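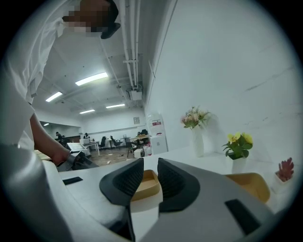
About Clakholm

Clakholm makes and supplies small things for kitchen counters: serving trays, vases and planters. We sell to households through our website and to cafes, rental apartments and small hotels through our trade desk. We started in a rented garage in Umport with 24 trays and a folding table, and we still work in the same town, in a building on Marquez Street with a shop in the front and the packing area behind it.

What we make

Trays came first. We wanted an open tray with a raised rim, low enough to reach into and light enough to lift with one hand when the counter needs wiping. Most of the trays we sell are in tan and beige. We have tried brighter colors over the years and customers kept going back to the plain ones, so the bright ones were dropped.

Vases came next. Our vases are white, in a tall cylinder and a shorter size, and they are meant to stand in a row at the back of a counter where they take up very little working space. The tall one suits a loose bunch of pink and cream flowers. The shorter one is better for something with a lot of leaf, such as a yellow bloom with glossy green foliage. We sell them with or without the flowers.

The Lirik range, added in April, brings the two together. A Lirik set has 2 trays and a choice of vases in matching proportions – the idea is that everything sits on one stretch of counter and still leaves room to make a sandwich. Pieces can also be bought one at a time, and we keep replacement pieces in stock for as long as a range is on sale.

How we work

There are 7 of us. Everyone takes a turn in the shop and a turn at packing, including the people who do the buying and the accounts. It keeps us familiar with what customers ask for and with what comes back damaged.

New pieces are laid out on a full-size kitchen counter in the shop. The top is white and the wall behind it has a white marble pattern with faint gray veins. We chose a plain setting so that the color of a tray can be judged properly, and we change the flowers there every week. Customers are welcome to move things around, and many do. If you bring the measurements of your own counter, we will mark them out in tape so you can see how much space is left over.

Each tray is checked by hand before it goes out. We look at the rim, the base and the inside corners, and we set it on a flat surface to see if it rocks. Anything that rocks goes on the seconds shelf by the door and is sold at a lower price. Seconds are only sold in the shop and can't be returned.

Trade customers

We supply cafes and rental properties in boxed quantities. The smallest trade order is one box. The largest we have filled so far was 1,000 trays, which took over the whole packing area and most of the hallway. Large orders need more notice, so please write to the trade desk before you set an opening date – we will tell you plainly if we can't meet it.

Trade customers can borrow a sample set before ordering. You pay the return postage and we pay for sending it out.

Care and returns

Trays should be wiped with a damp cloth and dried. Please don't use scouring pads on them, as these dull the finish. Vases can be washed in warm water with a little dish soap. A bottle brush helps with the tall one.

Unused items can be sent back in their original packaging. If something arrives broken, keep the box and let us know, and we will send another. Cut flowers and planted pots can't be returned, but we do replace plants that arrive in poor condition.

Visiting the shop

The shop is on the ground floor, with a level entrance and parking at the back of the building. Online orders can be collected from the counter once you have had the message that they are ready. Opening hours are listed on the contact page, along with the phone number for the trade desk.

Page last updated 11/27/24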